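Gravdale Tabletop Helper, two weeks in: can it tidy up yet?
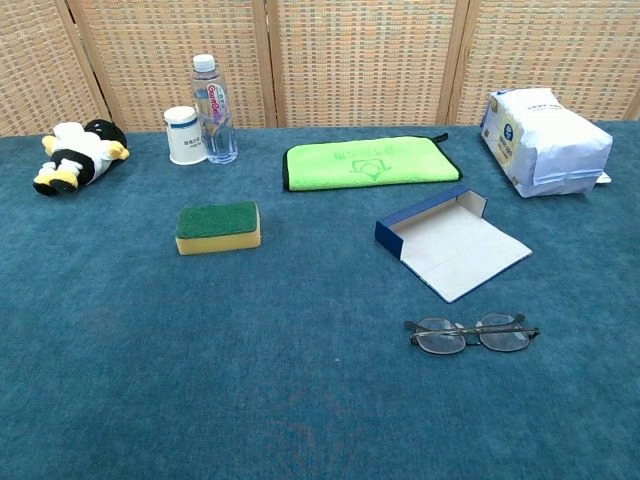

I've had the Gravdale arm on loan for two weeks and I'm going to write this fast because it has to go back Thursday. Short version: it tidies. Slowly. Sometimes. The test I kept coming back to was the tabletop, plain household clutter on carpet, go put it away. A folded green towel, a sponge, a paper cup with a full-looking water bottle right up behind it, a plush penguin-ish thing lying on its side, eyeglasses with the arms folded. Stuff any six year old could clear before you finish asking. I figured the penguin would be the joke item. It was the easiest one on the table.

Setup
Clamp, power brick, plug in, app. 30 minutes if you already know where the clamp goes, and I didn't, so call it an evening. The app is called Nama and it wants you to name every bin before it will let you do anything. I named mine "bin" and it complained. Calibration is done with a printed card you wave around. Had to redo it every time I bumped the table. I bump the table a lot.

Soft stuff
Good! Really good. Plush toys, socks, a dish towel, all fine. Grabs a fistful and goes. The towel does get dropped in the bin like a dead fish, so if you wanted it to STAY folded, tough. There's a "keep folded" setting buried in Nama. Tried it. It slides the towel to the edge of the table and tries to pinch it there, and half the time it ends up on the floor. Still folded, I'll give it that.

Sponge is no problem either way up.

Cups and bottles
Mixed. An empty paper cup gets squeezed too hard unless you switch to light grip, and light grip won't lift a full bottle. So you're the one changing modes, standing there, phone in hand, next to a table you could have cleared by now. Put the cup in front of the bottle and it gets worse, because it goes for both as one object. Knocked the bottle over on 4 different evenings. Cap was on, thank god.

Clear plastic in general is a weak spot. Dim light, it just doesnt see it. Put the lamp on and it does better.

Glasses
No. Don't. I used an old pair and I'm glad I did. It comes straight down from above and closes on whatever is in the middle, so you get lens, bridge, a bit of arm, and a nasty creaking sound. Thin metal frames on carpet are about the worst thing you can hand it. It got them into the bin 2 times out of the whole loan and both times I had to bend the nose pads back after. If you wear glasses, keep them off any table this thing can reach.

Flat things and opened-out boxes, same story. Nothing to hold on to. It pats at the cardboard and gives up, then sends a notification that the job is "mostly complete."

Speed
Full clear of a messy table, best run, 7 minutes. By hand I don't even think about it. Gravdale's pitch is that you're not there while it runs, so who cares how long it takes, and ok, fair. But you are there. I never once left it alone with a bottle.

Noise is fine. A bit like a printer in the next room.

Against the others
I had the Polishchuk arm last fall. Stronger, faster, much uglier, no idea what a towel is. Great in my brother's shop for moving the same part from the same tray all day, useless in a living room. That's still the split, I think. Shop floor where everything sits in its place, yes, these things earn their keep now. House where everything sits wherever somebody put it down, not really.

Pluvside makes suction tips that fit the Gravdale wrist and supposedly fix the flat-object problem. Cardboard, yes, picked it right up. Didn't stick to anything fabric, obviously, and you swap tips by hand with a tiny hex key. Which I lost. In the carpet.

Who should get one
Somebody who can't easily bend or reach and has mostly soft things to pick up. Toys, laundry. For that I'd say it's close to worth it, and the bins are a nice height. Parents of toddlers maybe, though I'd want a better emergency stop than a button inside an app.

Everyone else wait a version. I'd look again when it can do the glasses.

Pros: soft items, quiet, clamp is solid
Cons: grip modes, clear plastic, glasses, that app, calibratoin card
Verdict: borrow, don't buy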